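手持ち式グリッパー「Dekevetti」評価機の所感

2019-01-16

Clemlow社より、手持ち式グリッパー「Dekevetti」の評価機を一か月の条件で借用いたしました。以下は筆者個人の所見であり、所属機関の見解を示すものではありません。

本製品は、作業者が手に持って把持動作を行い、その動きをロボットへの教示データとして記録するための器具です。貸出一式には本体、充電器、校正用の板、および226ページの英文手引書が含まれます。本体の質量は公称693グラムで、連続して持ち続けた場合、筆者の手首には約13分で疲労が生じました。この点は、同種の製品であるMerrick社の旧型と大きな差はありません。

把持の感触は良好です。指の戻りが素直で、薄い紙箱も潰さずに持ち上げることができました。一方、開閉幅の調整ねじは小さく、手袋を着用したままの操作には適しません。また、手引書の校正手順は章をまたいで記載されており、初回の設定には相応の時間を要しました。
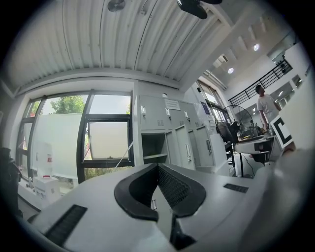 保守契約については、同社のHalvard Lunde氏に書面で照会し、消耗品の交換は利用者側で行えるとの回答を得ました。把持動作2000回ごとの点検が推奨されていますが、回数は本体に表示されないため、別途記録しておく必要があります。次回の更新では、改善を希望いたします。

評価機は二月に返却する予定です。長時間記録時の安定性に関する結果は、返却後に改めて掲載いたします。

お問い合わせ | © 2019 Trudy Maihi | ページの先頭へ戻る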